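Tidying a tabletop in Kuusk

I've had the Kuusk simulator kit from Mernska for 3 weeks now, and I love it! Load the arm and table first.
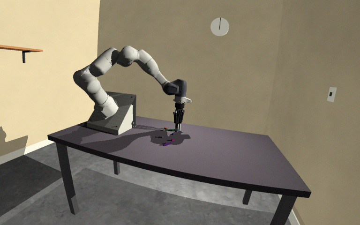 The arm over the small pieces.

Next, pick a view from overhead (I use the wide one) and drag the pieces about until you like the spread. 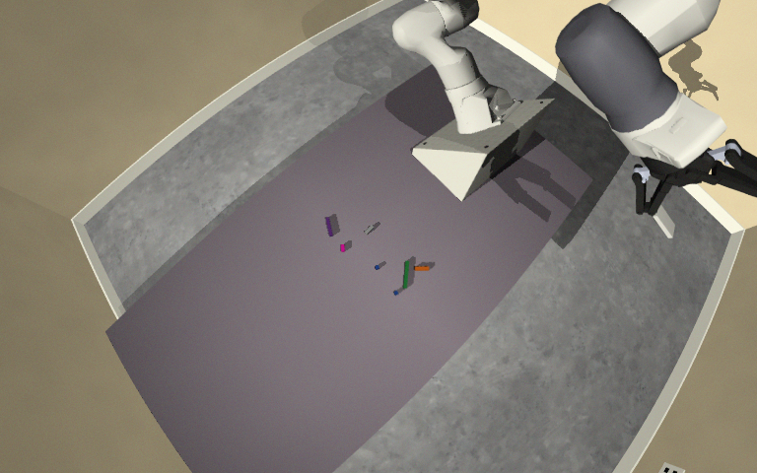

Leave yourself room, though. Set the speed to 9 and open the gripper.
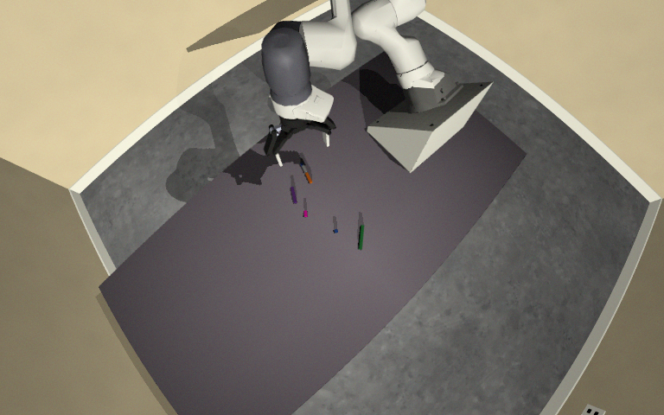 Lining up the fingers

Switch to the gripper view and nudge it slowly.

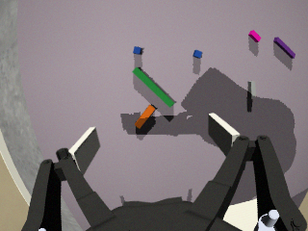
I go for the long pieces first, then save and run it again.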